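# Questions people ask us about mugs, cups and the tea cloths

Hello, and welcome to the page we point everyone to when they write in. Most of these came from people who rent our mugs for parties and village teas, and a fair few from folks who bought a set at the Pudholm shop and then wondered how on earth to look after it. I've tried to answer the way I would over the counter, so forgive me if I ramble a little!

## Do I have to wash the mugs before I send them back?

A good rinse is plenty. We wash everything again when it comes home, so please don't stand at the sink at midnight after your guests have gone. What does help us is tipping out the dregs and getting the tea bags out. A bag left in a mug for a whole weekend leaves a ring that takes a lot of elbow grease (and I say that with love to the cricket club).

## How do I get tea stains out?

Baking soda and a damp cloth. Put a spoonful in the bottom of the mug, add just enough water to make a paste, and rub it around with your fingers or a soft sponge. Leave it while you do something else, then rinse. For a really old stain I fill the mug with warm water and a bit more soda and leave it overnight. Steel wool scratches the glaze, and once it's scratched the stains come back faster than ever.

## Can everything go in the dishwasher?

The Stitetetti range can, top rack, on whatever program you normally use. The Nikolaidis cups with the painted rims should be washed by hand, please. If you're not sure which you have, turn one over and look for the name on the base, or write to us with a photo and Raluca Dumitrescu will tell you. She has unpacked enough of them to know at a glance.

## How many can I rent at one time?

We keep 116 mugs and cups for renting, and you're welcome to take the lot if nobody else has booked that day. The smallest order is 4. For anything over 18 we ask you to give us a week or so, and June is always busy with weddings and school fairs, so do write early for that one.

## Will all the colors match?

Only if you ask! Left to ourselves we send a mixture, and I think a mixed table looks friendlier anyway. People remember which one was theirs when every mug is a different color, and you end up with fewer half-drunk teas on the windowsill. If you'd like all one color, tell us when you book and we'll see what's on the shelf.

## What are the cloths for?

They go under the cups, either laid out on the table to set things on or used as a drying cloth afterward. The flowered ones are the favorites by a long way. They can be laid straight or a little askew, however you like your table, and they're nice for covering up the spot where somebody's hot pan once met the tabletop. Every one of us has a spot like that.

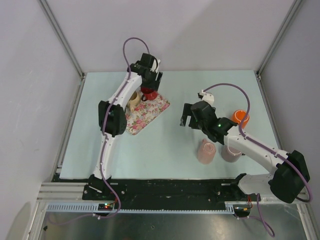
*Red mug on the rose-print cloth, beige one on its side, and an orange cup over to the right.*

## How do I wash the cloths?

Cool wash with similar colors, and hang them up while they're still damp so they need less ironing. If you've spilled coffee, run cold water through the back of the stain before it goes in the machine. Huw Meredith in Prestatley swears by dish soap for butter, and having tried it on a cloth that had seen a great many scones, I'm inclined to agree with him.

## Should I stack mugs or store them side by side?

Side by side if you have the shelf for it. If you must stack, go 2 high and no more, with a paper napkin in between, and check that the handles aren't pressing on anything. Most of the chips we see are on the rim, and most of those come from stacking in a hurry.

## I've broken one. How much trouble am I in?

None at all. Wrap the pieces in newspaper so nobody cuts a hand, put a note in the crate, and we'll take the price of that one mug from your deposit. If it's only the handle that has come off, please send it along with the mug, as Traian Cârstea likes to turn the handleless ones into pots for chives.

## Can I drop things off outside shop hours?

Yes, as long as you let us know beforehand. Leave the crate in the side porch, lid on, with your name on top, and we'll bring it in when we open up. Cloths can go in the same crate in a plastic bag.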